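How to Oil a Pale Wood Tabletop Without Turning It Orange

Most advice on finishing a light wooden table comes from people who sell cans of something. I have bought plenty of those cans. Some were fine. A few turned a nice blond top the color of a gym floor, and the label had said "natural" on the front in large letters.

Before you open anything, find out whether the table needs it. Put a drop of water on the surface in a spot that gets used, then come back in 14 minutes. If the drop is still sitting up, leave the table alone and go do something else. If it has soaked in and left a dark patch, keep reading.

Clear the top and wipe it with a damp cloth, then a dry one. Skip the special cleaner. Let it dry overnight, even if the can says an hour.

Next, look at the grain from a low angle with a window or lamp to one side. You are looking for the direction of the lines, any spots that look shinier than the rest, and old rings. Shiny spots are usually leftover finish, and oil will not go into them evenly.

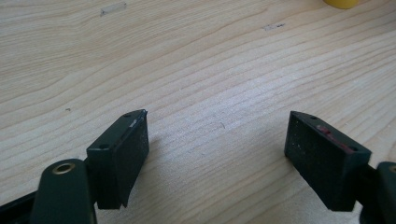

Pale top with long wavy grain, lines pulling into tighter curves at the upper left.

Grain like this is where I part ways with the usual instructions. "Sand with the grain" is easy to say about straight boards. When the lines bend, follow the long general direction and don't try to steer around every curve. Use fine paper by hand, with light pressure, and stop once the surface feels even. I tried a power sander on my Storar table and spent 2 evenings getting rid of the little swirls.

Wipe off the dust. Tack cloths are optional, whatever the forums say — a clean cotton rag works.

Now test the oil on the underside. I used the clear one from Odeck, which cost 54 dollars and was a shade yellower than I wanted. The cheaper Rerkthorpe oil looked the same to me once dry. Give the patch a full day before you judge it.

If you like the color, put on a thin coat with a rag, working in long strokes from one end to the other. Wait as long as the can tells you, then wipe off everything that hasn't soaked in. Sticky tables come from skipping this part.

Lay used rags flat outdoors to dry, well away from anything that burns. Oily rags in a heap can catch fire by themselves, and that warning I do believe.

Repeat the water drop test after the oil has cured. Add a second coat only if the drop sinks in.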